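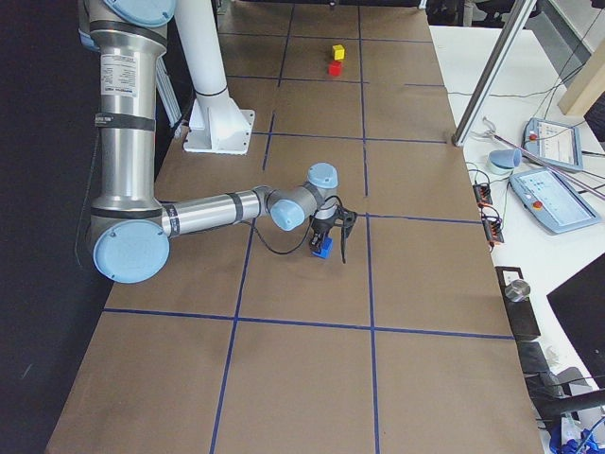 Kuhlmann schrieb in die Liste:

> Bei uns in Nullach steigt die Gesamthärte hinter der Enthärtung nach
> gut der halben Laufzeit wieder an, von 0,1 auf 1,5 °dH. Harz ist zwei
> Jahre alt, Salzverbrauch unverändert. Der Händler will das Harz
> tauschen. Gibt es vorher noch etwas zu prüfen? Rohwasser liegt bei
> 19 °dH, Anlage ist eine Pendelanlage mit 2 Flaschen, Steuerung
> mengenabhängig.

Vor dem Harztausch würde ich den Verschnitt ausschließen. Bei vielen Steuerventilen sitzt die Verschneideschraube direkt im Kopf und schließt nach ein paar Jahren nicht mehr dicht. Dann wäre die Resthärte allerdings über die ganze Laufzeit erhöht, was zu deinem Verlauf nur bedingt passt. Trotzdem messen, kostet zehn Minuten.

Wahrscheinlicher ist eine unvollständige Regeneration einer der beiden Flaschen. Bitte getrennt beproben: Flasche A und Flasche B jeweils kurz nach der Umschaltung, in der Mitte und kurz vor dem Ende. Liegt nur eine daneben, ist das Harz vermutlich nicht die Ursache, denn beide Füllungen sind gleich alt. Dann Injektor und Solesieb ausbauen und spülen. Die Saugzeit lässt sich am Solebehälter kontrollieren: Pegel vor und nach dem Besalzen anzeichnen und die Differenz mit dem Sollwert vergleichen.

Dass der Salzverbrauch gleich geblieben ist, sagt für sich wenig aus. Wenn eine Flasche zu wenig zieht und die andere wegen eines falsch stehenden Schwimmers zu viel, stimmt die Summe auch.

Zur Kapazität: Unsere Anlage in Drerkthorpe war auf 3.000 Liter je Zyklus eingestellt, gerechnet mit der Rohwasserhärte vom Tag der Inbetriebnahme. Der Versorger hatte danach auf einen anderen Brunnen umgestellt, und die Härte lag zeitweise deutlich höher. Wir haben die Zyklusmenge auf 80 % zurückgenommen, seitdem bleibt der Wert bis zur Umschaltung unten. Frag beim Wasserwerk nach den Monatswerten, die Jahresmittel helfen nicht – im März hatten wir die größte Abweichung.

Falls du eine Prernmont-Steuerung hast: Die Härte wird dort nach einem Stromausfall unter Umständen auf den Werkswert zurückgesetzt. Menüpunkt 2, Wert ablesen und mit dem Aufkleber vergleichen.

Harz erst danach. Eine Probe aus dem oberen Drittel auf Eisenbelag und Kornbruch ansehen lassen, bei Eisen reicht oft eine Reinigung.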